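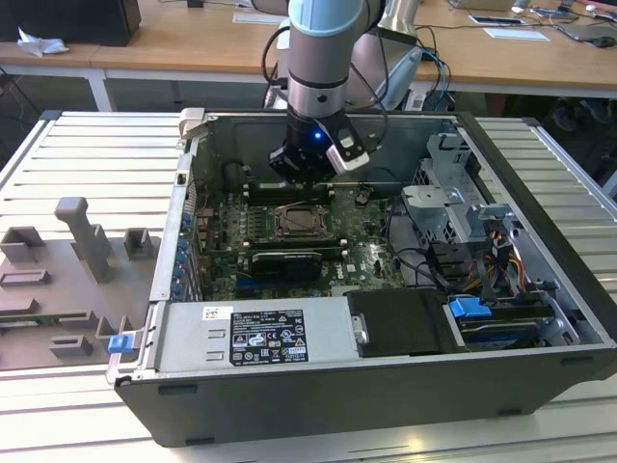 The Arm That Wouldn't Let Go

The first sound was a creak, the kind a floorboard makes when you're trying to sneak past a sleeping baby. Then the whole computer case slid sideways on the table, and one end of it started to lift.

I was three feet away with a cup of coffee, and I'm embarrassed to say it took me a good second to put the cup down and slap the red button.

I'd come to the Branard workshop to write a cheerful story about robots and old computers. You've probably got one of those computers in a closet somewhere. The people at Branard take them apart for a living, and for the last year or so they've been teaching a robot arm to do the boring bits, like pulling memory sticks and unclipping cables and setting the good parts aside. The project is called Prilo, and when it works it's a delight to watch. The arm comes down over an opened-up tower, stops just above the motherboard, has a little think (that's how it looks to me, anyway) and reaches in.

Memory is supposed to be the easy job. There's a latch at the end of the slot, you push it open, and the stick lifts out. I've done it at home with my thumbs. But if the latch isn't all the way open, the stick stays locked in, and anything pulling on it is pulling on the board, and the board is screwed to the case. So that's what I was watching: a very strong arm picking up an entire computer by its memory.

The arm should have quit long before that. It has a force limit, set at 40 newtons, which the lead engineer described to me as the weight of a decent bag of potatoes. Go over that and the arm freezes, the software logs a fault and a person walks over. The limit had tripped plenty of times before, and the log I was shown had 1218 finished pulls in it with no damage worse than a scratched slot.

What went wrong was almost silly. Back in January the team swapped the gripper for a heavier one made by Kudell. A heavier gripper means you have to tell the arm about the extra weight, or it thinks something is always tugging on it. Somebody did that, properly. But while they were sorting out the new number, they raised the force limit to 600 so the arm would stop tripping every few minutes — a sensible thing to do for an afternoon, with your hand on the button. Then that test file got saved as the regular one.

And for months it didn't matter! The latches opened, the sticks came out, and no pull ever got near either number. The limit was sitting there switched off, more or less, and the only way to find out was for a latch to stick while a reporter was drinking coffee.

The damage was one cracked board and a bent slot, on a machine that was headed for scrap anyway. Nobody was hurt. But I kept thinking about the other jobs in there. A tower on its side is full of things you don't want to yank: drive cages with sharp edges, bundles of power cable, the power supply itself. I also kept thinking about where my hand would have been if I'd leaned in for a closer look, and I'd been planning to.

The fix took most of a week. The force limit now lives in its own file, and changing it takes two people. Every morning the arm pulls on a spring scale before it's allowed near a computer, and if it doesn't stop at 40, it doesn't work that day. They also had it check each latch with the camera before it grabs anything. I asked why it hadn't been doing that from the start and got a long look at the ceiling.

The sad little computer got a label, number 2409, and went up on a shelf by the door with its cracked board still in it. An outside safety outfit, Benkirane, came by to look over the whole setup and wrote up a list. Most of it was small stuff. One item was a line of tape on the floor, and visitors stand behind it now.

I went back for another visit last week and stood behind the tape. The arm came down, stopped, nudged a latch, checked it, nudged it again. Then it gave up and called for help. An engineer walked over, popped the latch with a fingernail and went back to her desk, and the arm picked up where it had left off. I'd left my coffee in the car.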